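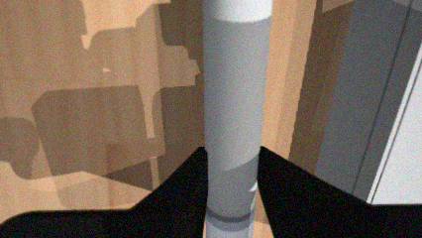
Gray cylinder with a white section at the top, computer render.

Banthorpe Season 3: Your Questions Answered
Wednesday, August 26, 2020
By Rebecca Marras

We get a lot of mail about Banthorpe, and most of it asks the same few things. This page covers what has been confirmed so far.

When does season 3 start?
October. The network has not given a day yet. The first two episodes air back to back, and the rest go out weekly.

How many episodes are there?
Seven, one fewer than last season. Each runs 40 minutes except the finale, listed at 142 minutes with breaks.

Is Inspector Planus coming back?
Yes. The character was last seen getting on the night ferry at the end of season 2, and the new season picks up 30 days later. Planus is in every episode except the fourth.

Who is the new villain?
A shipping agent named Antal. The name appeared on a casting sheet in the spring and the producers confirmed it last week. They have not said whether Antal is tied to the harbor fire – that question was left open on purpose, according to the press notes.

What is Jiltimura?
The island where most of the season takes place. It was mentioned once in season 1, when Planus reads the old letter on the train. It is not a real location, and the exteriors were filmed in several places along the coast.

Do I need to watch the first two seasons?
You can skip most of season 1 if you are short on time. Season 2 matters more, mainly the last three episodes. The premiere opens with a short recap.

Is the theme music the same?
The tune is the same but it has been re-recorded with a smaller group of players. The opening titles are new.

Will there be a season 4?
No decision has been announced. The main cast signed for three seasons, so new deals would be needed first.

Where can I watch it outside the US?
Dates for other countries are still being worked out. We will add them to this page when we have them – please don't rely on the ones going around on fan forums.

Contact the editors | Copyright 2020, all rights reserved | Back to top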